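Laundry and folding room walk-through, Plernia house, May round
Checked by me, comments by me, complaints also to me please (Suleiman Bashir, second floor)

27 shares | 8 comments

I've kept last round's headings so you can compare. OK means OK, FIX means I want it done before the next round, WATCH means I'll look again and probably nag.

1. Door and walkway – OK
Door opens all the way and stays open on its hook. Somebody had parked the big rolling hamper behind it again, so I moved it over by the sink. Please leave it there!

2. Washers – OK, one WATCH
Hoses are tight, no drips that I could feel with a dry paper towel run along the fittings (my very scientific method). Number two walks a little on the spin cycle. I leveled the front feet and it calmed down, but it was an empty load, so let's see how it does with towels in it.

3. Dryers – FIX
Lint screens were clean, well done everyone. The vent duct behind the left dryer has a kink in it where the machine got shoved back too far. I pulled it out about a hand's width and straightened the duct as best I could. It really wants a new clamp. I've put in a request with Wumbei, and last time they took two weeks, so go easy on that one and no overnight loads.

4. Detergent shelf – FIX
Lids! Two bottles had no lids on them. The powder tub is fine. I also want the stain remover moved down off the top shelf, I'm tall and even I was fishing for it. The shelf brackets are solid, I leaned on them.

5. Electrical – OK
Tested the outlet by the sink, trips and resets fine. Ironing station cord has no nicks. The extension cord from last time is gone, thank you to whoever took it away.

6. Floor – WATCH
Dry when I came through at 4 p.m. The mat in front of the sink curls at one corner, and I've flipped it over to see if it flattens out. If it still curls next round it goes in the trash.

7. Folding tables – OK with comments
The two white tables are pushed together the way we agreed, and I like it so much better than the old setup. Run your hand over the seam before you lay anything delicate across it – I found no sharp edge, but I'd still keep tights away from it. Wiped clean, no sticky patches. I gave both tables a good shake and neither one wobbled.

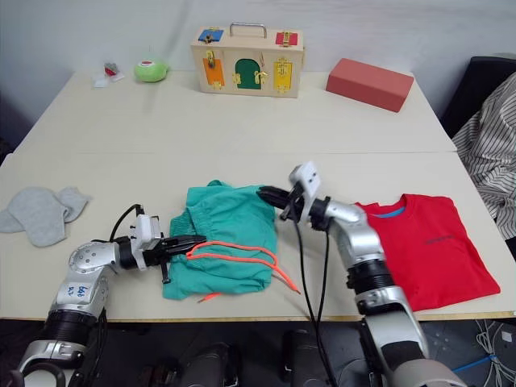
Item 7, folding tables: red T-shirt folded, gray socks laid flat, teal item with the orange drawstring still to be squared up.

On drawstrings, a small plea. Tuck the ends into the waistband when you fold, or tie them in a loose bow. Long ends over the front of the table catch on buttons and hamper handles and then the whole pile goes on the floor (ask me how I know). Socks get paired before they leave the table, please, the single sock box is full.

8. Lost and found – FIX
Overflowing. There's an Atari sweatshirt in there that I would happily adopt, so claim it soon. Anything left at the next round goes to the clothing drive in Flusidstead.

9. Extinguisher and signs – OK
Gauge in the green, pin in place, tag readable. The exit sign is lit. I retaped the dryer instructions to the wall.

Next round in June, same list. Clamp first, then lids.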